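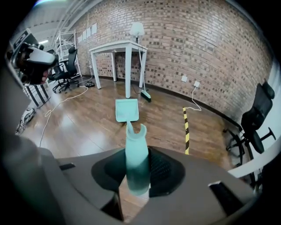
Ticket: label printer dropping off wifi, Clirkia front counter
Status: open
Priority: high, orders going out by hand

Problem
Printer joins the Gumer router fine, prints 2 labels, then shows offline. Queue backs up. Started Monday after the router firmware update. Power cycle fixes it for 5 minutes, tops.

Tried so far
Reinstalled driver. No change.
New label roll, wrong colour core but same size. No change.
Turned off sleep mode in printer menu. Lasted a bit longer, then dropped agian.
Swapped power brick with the back office one. Same.
Sweep up done under the counter, cable run checked, nothing pinched.

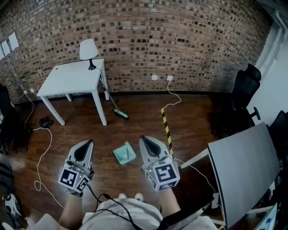

Next steps
Split the 2.4 and 5 bands, put printer on 2.4 only.
Reserve an IP for it. Pretty sure the lease is the culprit.
If still dropping, roll firmware back and log it with Rirkau support.
Need this sorted before arvo pickup, 400 labels waiting. Will run USB off the laptop in the meantme.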